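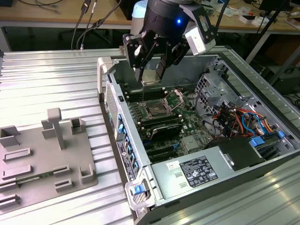 Did the robot take somebody's job at our workshop?
It took one part of the job from every person, and the part it took is the one we liked least.

I will write a few posts about this. My friends ask me each time we meet and I give a bad answer each time, so now I try to give a better one.

I work at Skovum. We take old office computers, open them, test the parts, and sell what is good. What is not good goes to Stoltmont for metal. We are 15 people on my floor. I have been there 7 years, and the first years I did almost only one thing, which was opening and emptying towers.

You must imagine the same movement all day. Side panel, cables, memory, cooler, processor. Then the next tower. In the evening my thumb was stiff and I could not open a jar at home. Older colleagues wore a wrist support and did not talk about it.

The arm came in December. The company Trellel set it up with us and stayed for two weeks. In the first days it was slower than any of us, even slower than a new person. Some colleagues were laughing. I was laughing too, but I also counted in my head how many months of rent I have saved.

What it does now: it lifts small parts from the board and puts them away in a tray. It does this only for case types which it has learned. For a type it does not know, a person must do the work as before, and we get unknown types every day.

What it does not do well is cables. A cable is never in the same place two times. So a person still prepares the inside of the tower first, and then gives it to the arm. We call this "combing". I don't know who began with this word.

My own day has changed like this. In the morning I comb towers. After lunch I sit at the testing bench, where before only two people were allowed to sit. I had to learn to read the test results, and I was quite afraid of it. Shih-chieh Mok taught me. He let me make mistakes on the cheap boards first.

One thing became worse, and I want to say it also. Before, four of us stood around one big table and talked. Now each person has a station and the stations are far from each other. I know less about the children of my colleagues than I did one year ago. We asked for a longer common break and we got ten minutes more.

Another thing: the arm decides the speed, a little. There is a screen which shows the towers done this week. The record is 117 in one shift. I asked that the screen should show only the arm and not the name of the person who combs. This took three meetings, but now the names are gone.

About money. We did not lose pay. Those who learned testing got a small raise, which I find correct. Those who did not want to learn it kept their old pay, and two of them moved to the receiving dock because they wanted to. One colleague, Bañez, tried testing for a month and went back to combing. She likes to work with her hands and to listen to the radio, and I understand her very well.

Would I go back? For the talking, yes. For the thumb, no.

If you are in a workplace where such a machine will come, my advice is small. Ask before it arrives who will be trained, and ask to have it on paper. Ask what will be shown on the screen. We asked the first question early and the second too late.

Somebody wrote me to ask how many computers we have opened since it started. We passed 2000 this spring. I can't tell how many of them were by the arm alone, as every one of them also passed through somebody's hands.

Tomorrow I have the early shift, so I will read the replies after lunch.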